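21/04/2018

OMSTEAD QUESTIONS THE CASE FOR BUYING MORE STORAGE

Drordale household advice group says most people already own something that will hold their cups

Omstead, the household advice group based in Drordale, has today published Suvero, a short guide to storing plastic cups in small kitchens, shared offices and club rooms. The guide is free. It recommends buying nothing.

The group began work in January after reading through the claims made for cup racks, cup towers, cup drawers and a hanging cup sleeve. Most promised to "free up" a worktop. Few said how much of the worktop the product itself would take, and several gave only the height.

"I measured my own shelf and then I measured the rack that was meant to save it," said Omprakash Srivastava, who edits Omstead's guides. "The rack was bigger than the shelf. I would like to know who these things are being tested on."
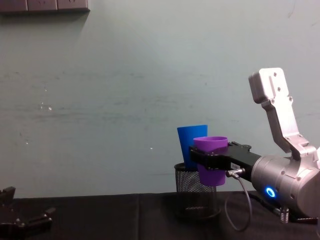 Pen holders make up the longest section of Suvero, and the group admits it did not expect them to. They are cheap, they turn up in nearly every office cupboard, and a good many have no pens in them. A black wire mesh one with a blue plastic cup already inside and a purple one alongside is the sort of arrangement the guide has in mind: an everyday object doing a job it was not sold for. The mesh lets air through, so a cup that has been put away slightly damp has some chance of drying. Omstead makes no stronger claim than that, and advises drying cups with a cloth first.

The guide is less keen on stacking. Tapered cups go inside one another easily enough, but some pairs grip, and pulling them apart can crack a thin rim. Omstead asked 29 households in Drordale to keep their cups in a holder of some kind for 20 days and write down what annoyed them. The complaints were mostly about cups sticking together, followed by holders that tipped over when only one side was filled. A few people said they had gone back to the cupboard after the first week and saw no reason to apologise for it.

Omstead does not present those replies as proof of anything much. The households chose their own holders and their own cups, and no two kitchens were alike. The group says it would still put them ahead of the figures printed on packaging, which in its view are seldom explained. 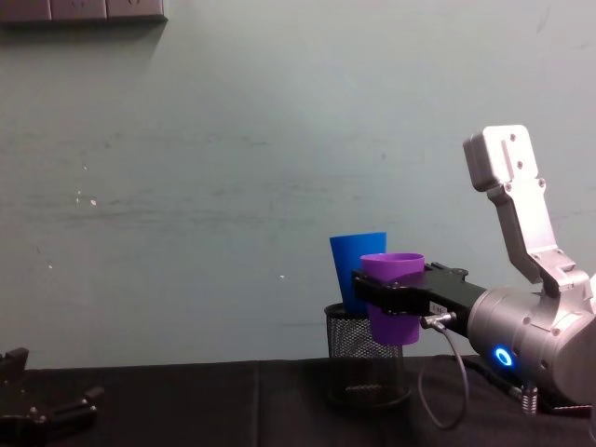

Blue cup in the mesh holder, purple cup held in front of it.

Suvero asks readers to check three measurements before they use any container for cups: the width of the opening, the width of the cup at its base, and the width of the cup at the rim. If the rim is wider than the opening, the cup will sit high and may wobble. Where two cups are to share a holder, the guide suggests trying them side by side first and nesting them only if they come apart with one hand. Anyone who has to tug should find a second holder or leave one cup out.

There is also a page on colour, which the group nearly dropped. Shops like to sell cups in sets of mixed colours on the grounds that each member of a family will keep to their own. Omstead found little sign of this in the notes it received. One household reported that everybody wanted the purple.

Marcelle Bailly, who runs the kitchen at the Yap community rooms in Drordale, read the guide before publication and disagrees with parts of it.

"A pen holder is fine for two cups on a desk," she said. "I have 300 to put away after a lunch and I am not doing that with pen holders. I told them so and to their credit they printed it. I do agree about the racks. We bought two and they are both in the shed."

Her comments appear in full at the back of the guide, together with a reply from Omprakash Srivastava in which he accepts the point about numbers and holds his ground on stacking.

Omstead has printed 2000 copies of Suvero, which can be picked up from the Yap community rooms and from Omstead's own office during opening hours. Readers who have tried a holder and found it useless are invited to write in. The group is especially interested in hearing about holders that rust, mesh that scratches plastic, and any cup rack that did what it said on the box - it has yet to receive a letter about the last of these.

NOTES TO EDITORS

Omstead does not sell storage products and takes no payment from firms that do.

Omprakash Srivastava and Marcelle Bailly are both available for interview. Requests should go to the Omstead office in Drordale.

Extracts from Suvero may be reprinted without charge if the guide is named.

ENDS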